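Thursday evening, before dinner

My sister writes to me again that I should keep the diary in English if I want to become comfortable with it, so I continue. She is right, but it is slow. One page takes me as long as ironing nine shirts, and ironing I at least can do with the radio.

I slept badly. The heating in the flat makes a knocking sound and I was awake before the birds. I made tea and sat at the little table with the list for Ukstead. We must be out of the kitchen before the end of the month, so that the Funmont people can take out the old cupboards, and I am trying to finish one part of it each day. Yesterday was the drawer with the lids. Today should be the plastic containers, the second drawer and the counter itself, which has collected everything that has no home.

I have a theory about counters. When I was a child in Acuña, my mother had a counter the width of a door, and there was never anything on it except bread. Now I have a long one and I use it like a shelf. Each thing comes there for a minute only, and then it is living there. The lid waits for the pot, the towel waits for the wash, and I walk past them both with my coffee.

Amancay Olivares came after lunch and brought lemon slice from the bakery on the corner. She is a very direct person. She looked at my three boxes and said that one was enough, and that I should first decide what I really cook. I said soup, rice, eggs, and in winter the lentils. She said, well, then that is your list. I was a little offended, but I wrote it down.

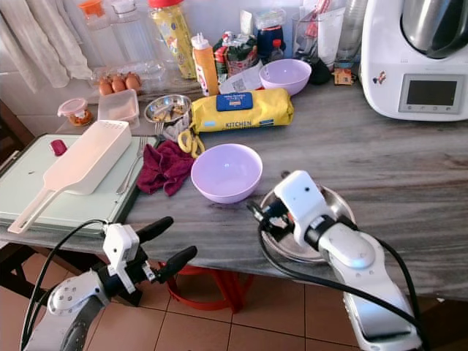 Ukstead, Thursday, April 10, 2025

I forgot to put the date at the top, as I promised myself to do on every page, so it stands in the middle today.

The lilac bowl stays with me. I have mixed pancakes in it since the first flat and I do not care that the colour goes with nothing. The green cutting board also stays. About the long plastic scoop with the holes I could not decide. I bought it for noodles and I use it for noodles perhaps two times in a year, and the handle is too wide for the drawer. Amancay says give it away. I put it back on the board to think.

The maroon towel I will keep for the floor. The steel lid is a different problem, because I am not sure any more which pot it belongs to. I am keeping it until all the pots are packed, and if no pot asks for it, it goes to the op shop in Junham.

There was also the small steel bowl with the scraps, which I should carry down to the compost more often than I do. Eulalia Lagos from downstairs has the key to the green bin and she likes to be told beforehand. I sent her a message and she answered with a thumb.

The containers with the pink lids were the hardest. I know it sounds foolish. My aunt used to send me home with food in containers like this, and I never gave them all back – she pretended to be angry about it. I have decided that the big clear one will carry the tea bags and the sugar on the moving day, so that we can have something hot before the boxes are opened. The little one can go in the fridge until Saturday.

Kitchen wipes: one packet is on the counter, and I found 2 more under the sink. I am not allowed to buy any until November.

The removalist telephoned at four. It will be $2,576 with the stairs included, which is more than I hoped, and I must pay 30 per cent of it now. I asked him to send it in writing. I understood every word on the telephone and I was quite proud of this, even if the news was not good.

Amancay took the last piece of lemon slice home for her son. I still have the forks to do and I would like to wipe the marble before I cook. It will be eggs tonight.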